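About Wornevness

Wornevness is a small shoe repair shop and evening school in Flellgate, run by two people who met over a broken heel and have been arguing pleasantly about glue ever since. Ximeng Xiao does most of the repairs, and Roxana Ayala teaches most of the classes, though they swap whenever one of them gets tired of talking. 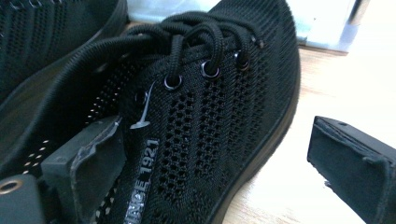
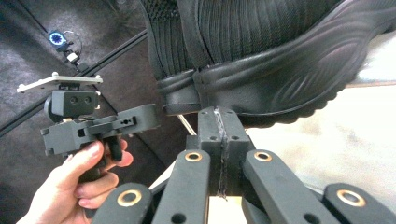
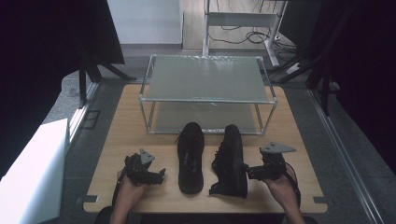 How we got started

Ximeng learned the trade at the old Jiang workshop on Brokberg Street, where she spent 4 years stitching welts and sweeping up. When the owner retired, he let her have his sewing machine and 60 wooden lasts – more than would fit in her car, so it took a few trips and a patient brother-in-law.

Our classes

We meet on weekday evenings and keep each group small, so there's always time to look at whatever you've brought in from the back of the closet. Beginners start with cleaning, conditioning and relacing, and most go on to soles and heels after that. Yufang Fang teaches the leather dyeing course every July, and it fills up fast!

Come by and see us

Please don't feel you need an appointment. Bring your shoes in a bag, tell us what's bothering you about them, and we'll give you a fair price before we start – the kettle is usually on, too.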